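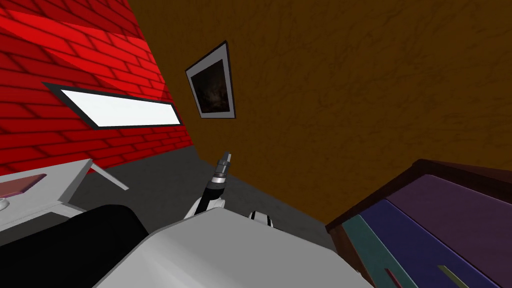

A framed picture on a brown wall, beside red brick.

Wimorton Housing Association
Advice for residents: hanging pictures

Residents may hang pictures and small mirrors without written permission, provided that the finished item weighs less than 10 kg. Heavier items should be discussed with the maintenance office first.

On brickwork, drill into the mortar joint, as mortar is easier to repair than a damaged brick. A masonry bit and a matching wall plug are required. On plaster, place a strip of masking tape over the mark before drilling - this limits chipping at the edge of the hole.

Do not drill directly above or below a socket or switch. Cable detectors may be borrowed from the Saltum Road office until 4 pm.

Holes should be filled, left overnight and sanded lightly before the end of a tenancy. Enquiries may be addressed to Cameron Baxter, Maintenance, extension 46.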